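Let the judges stay in their chairs

By Purificación Robles
2023-04-27

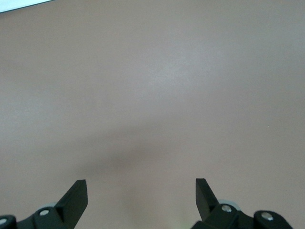
I have watched every series of Talula, including the one with the boats, and I will watch the next one. I say that first so that what follows isn't taken for the grumbling of someone who never liked talent shows. I like them very much. I like singers who are nervous and I like the bit where the family is told to come out from behind the curtain. What I no longer like is everything that has been built around the judges, and I think the programme would be better if most of it were taken away.

In the first two series the judges sat down, listened to a song and said what they thought of it. Some of them were rude and one was plainly bored. It worked because the viewer at home was doing the same thing at the same time, and you could compare your opinion with theirs. My mother used to mark the singers out of ten on the back of the gas bill. She was harsher than any of them.

Now the judges have stories. One is feuding with another over a singer who left weeks ago. One is supposed to be leaving, then isn't, then might be. The Saturday programme runs for two hours, and a good part of last week's went on a filmed argument in a dressing room about who had been told what. I timed nothing, but I made a full pot of coffee, let it stand, poured it and sat down again, and the argument was still going. After that we had a song cut to a verse and a chorus.

The shortened songs are my main complaint. A singer who has practised all week deserves to get to the end. More to the point, it is very hard to judge anyone on a verse and a chorus. Plenty of people can manage that much. The difficulty in most songs is the middle, where the tune goes somewhere awkward and the breath runs short, and that is exactly the part that gets dropped. We are asked to vote on openings.

The usual answer is that viewers want the drama. I have heard this from people who work in television and I half believe them. The clips of judges quarrelling do travel further than the clips of singing. But a clip is a free thing that you look at while waiting for a bus, and a programme is two hours of a Saturday night. I have looked at hundreds of clips of shows I would never sit down to watch. I don't think looking at them makes me part of the audience.

There is also the question of what the quarrels do to the people who came to sing. Take Villalba, who was in the December final. He had a light, slightly dry voice and he sang an old ballad very simply, standing still. It was the best thing in that series. Two of the judges then spent their comments on each other. The one who had chosen him said he had been right all along, the other said he had never claimed otherwise, and the audience booed one of them, I forget which. Villalba stood there holding the microphone with both hands. When they had finished, the presenter thanked everyone and went to the break. I have no idea what any of the four thought of the ballad.

He came second, and the papers the next morning were full of the judges. I found one mention of his name in the article I read, and it was in the caption.

I should be fair to the producers here. The programme has to fill a long evening, singers are unknown at the start, and a famous face is what gets people to switch on. Nobody is going to tune in for 40 strangers. I accept that. I accept too that a bit of bickering can be good fun when it is about the singing. Two judges disagreeing over whether someone was flat is interesting, since I can go back and listen and decide which of them I believe. Two judges disagreeing over a seat on a plane leaves me with nothing to do.

Givton, which is a much smaller programme and goes out at a bad time, gets this right. It has two judges and a pianist. They hear the whole song. They may ask for a few bars again, and then each says something short and fairly specific: that the low notes were lost, or that the words were hard to make out, or that it was very good and they had nothing to add. I have seen an entire episode go by without learning whether the two of them get on. The set looks as though it cost 600 pounds and the sound is sometimes poor. I still remember more of its singers than I do from the last series of Talula.

People tell me Givton is dull, and parts of it are. There was a run of three slow songs in one episode that I would not wish on anybody. But a dull quarter of an hour in a programme about singing is at least about singing, and when someone good does walk on you notice it at once.

What would I change? I would start with the songs. Let everyone in the live rounds sing one song from start to finish. If that means fewer singers each week, then have fewer. Drop the dressing room films altogether, or put them in the companion show on Sunday, where those who enjoy them can have as many as they like. And give each judge a set time to talk about the performance they have just heard. The presenter can ring a bell.

I would also stop the business of judges adopting singers as their own. Once a judge has a team, everything said to that team is praise and everything said to another team is tactics. We had a whole series of "you smashed it" from people who had clearly heard the same wobbly top note that I had. I don't blame them for it. Anyone would defend their own side. But then we have no judges left, only four managers and a crowd.

The voting needs a look as well. At present the lines open before anybody has sung, so a singer with a large following can be through before opening their mouth. This was defended last year on the grounds that it let people "get involved early". A friend of mine voted for Kolto at the top of the show, heard him forget the second verse, and couldn't take it back. She was quite cross about it and she likes Kolto. Open the lines after the last song and keep them open a bit longer. It is not a complicated thing to arrange.

There is a petition going round asking for the old panel back, and it had 3320 names when I looked this morning. Mine is not one of them. I don't want the old panel particularly. They were good because of what they were asked to do, and I think the present four could do it just as well. One of them has made records for a very long time and must know more about breathing, nerves and bad monitors than she has ever been given time to say. In the second week she started to explain to a young singer why he was running out of air at the end of each line. It was the most useful thing anyone had said all evening – and she was interrupted for a joke about her shoes.

I wanted to hear the rest of that. The singer looked as if he did too.

The new series starts in the autumn, and the early talk is all about who will be sitting next to whom. I shall be watching, with the back of an envelope ready for the marks.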